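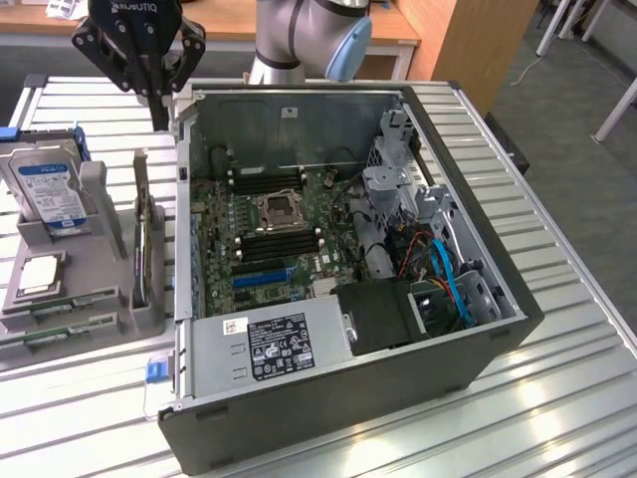
Tower on its side on the slatted table, side panel off. CPU, both RAM modules and the drive in the fixture.

February 27, 2021

Gripper comparison for the desktop rebuild, continued. Robotiq on the arm today. Damir wants the Fletmont fingers tried on the same parts before we commit, so poses and part order stay as they are until that's done.

RAM: 8 picks from the fixture, 8 good. Wide opening is a nuisance inside the case. With the fingers spread, the outer knuckle passes too close to the clips on the upper bank. Changed the approach to a partial opening and the clearance is fine. Insertion still stops short on one end of the module. Pressing each end in turn works better than one straight push, but adds a move.

CPU: picked by the edges of the substrate, 4 tries, 2 dropped back into the recess. Finger pads are too tall for a part this thin. Did not attempt the socket. Ermira is drawing a stepped pad, printed version expected in March.

Hard drive: no trouble. Held upright in the fixture it gives plenty of side to grip. Path into the bays needs a new waypoint to stay clear of the loose cables - the SATA cable especially.

Controller: force limit left at the default. Arben thinks the contact threshold is too coarse for the RAM and I agree. Log is saved as run 206.

To do:
- repeat CPU picks with stepped pads
- tie back cables before the drive bay runs
- ask Jamshid if the Fletmont coupling fits our wrist flange or needs the adapter plate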